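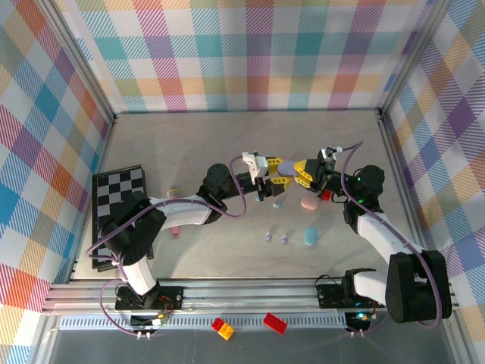 The two-arm rig on the Wutley bench, lavender oval in the right gripper.

Work on the handover cell at the Trurnolstead shared workshop has moved on to small parts. Both arms now run from one Astine supply, and the purple cables have been lengthened by 80 mm so that the wrists can turn fully without pulling at the connectors. The yellow fingers were reprinted with a 2 mm pad.
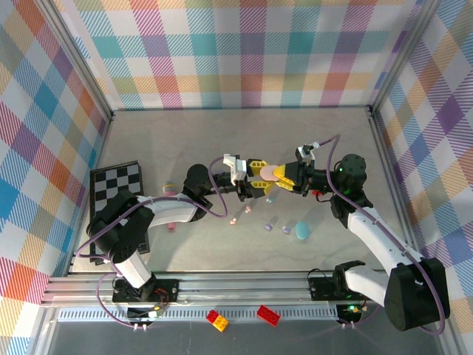 Page last changed: 5 June 2023

Handover is slow. The closing speed is held at 15 per cent until the wrist offsets have been measured again; the left arm reads low when its forearm is stretched out towards the middle. The checkerboard stays on the floor for camera calibration and should not be moved between runs.

Still to do: strain relief at the left base plate, and a firmware update for the Llorente servo board. Members wanting bench time should book before October.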